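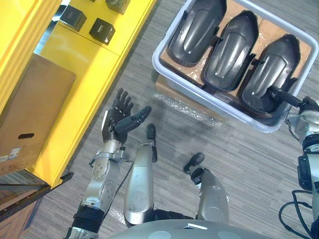 4. Preparing your first cold drinks

This section explains how to use the Sunow drinks mixer for cold drinks with fruit, syrup or tea. Please read section 3 (Washing the parts before first use) before you begin. For warm drinks, go to section 5.

4.1 What you need

The Sunow base with the cup holder fitted
The tall cup and its lid with the rubber ring
The Irkex strainer disc (the fine one, marked with a small leaf)
A measuring jug
Ice cubes of normal household size

Note: The coarse strainer disc is for milkshakes. If you use it for drinks with mint or berries, small pieces will pass into the glass.

4.2 Filling the cup

1. Put the base on a flat, dry surface. Leave the mains switch at 0.

2. Pour the liquids into the cup first. Start with the thinnest liquid, for example juice or cold tea, and add the syrup last. Thick syrup which goes in first stays on the bottom and is mixed badly.

3. Check the level. The upper line inside the cup is the maximum, and with ice the total must stay under this line. For one tall glass we recommend 190 ml of liquid.

4. Add the ice. Four or five cubes are enough for one glass. Do not use crushed ice in the Lastireck glass cup, only in the steel one.

5. Place the rubber ring in the groove of the lid. The flat side of the ring looks down. Press the lid on the cup and turn it to the right until you hear a click.

Caution: Never fill the cup with sparkling water, tonic, beer or other drinks with gas. The pressure can open the lid during mixing. Add these drinks later, directly in the glass.

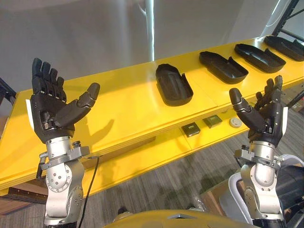

4.3 Mixing

1. Set the cup in the holder. The arrow on the cup and the arrow on the holder must meet.

2. Move the mains switch to 1. The green light comes on.

3. Choose the programme with the round button:
Programme A – juice and syrup, 19 seconds
Programme B – drinks with egg white or aquafaba, two phases
Programme C – iced tea and coffee

4. Press Start. Keep one hand near the Stop button the first time, until you know the sound of the machine.

5. Wait until the light is green again before you lift the cup.

Programme B works in two phases. The first phase is without ice and makes the foam. When the machine stops and the light flashes, take out the cup, open it, add the ice, close it and press Start again. If you put the ice in at the beginning, the drink will be cold but the foam will be thin.

Note: A foam drink grows in volume during the first phase. Fill only up to the lower line, which is 100 ml.

4.4 Pouring

1. Turn the lid to the left and remove it slowly.

2. Push the Irkex disc into the opening of the cup. It should sit straight and not move.

3. Pour in one movement with the cup held low over the glass. For foam drinks, wait a little after pouring, so the foam can separate from the liquid.

4. Put the decoration on top: a slice of lemon, a mint leaf or grated nutmeg. Use only flowers which are sold as food.

4.5 If something is not right

The lid does not open after mixing: cold air inside the cup holds it. Leave the cup standing for 2 minutes and try again. Do not use a knife.

The light is red: the cup is not fully in the holder. Switch to 0, take the cup out and repeat from step 1 of 4.3.

The drink tastes of the last drink: the rubber ring keeps strong flavours such as ginger or coffee. Wash it separately in warm water with a little vinegar. Spare rings are in the Joseph accessory set.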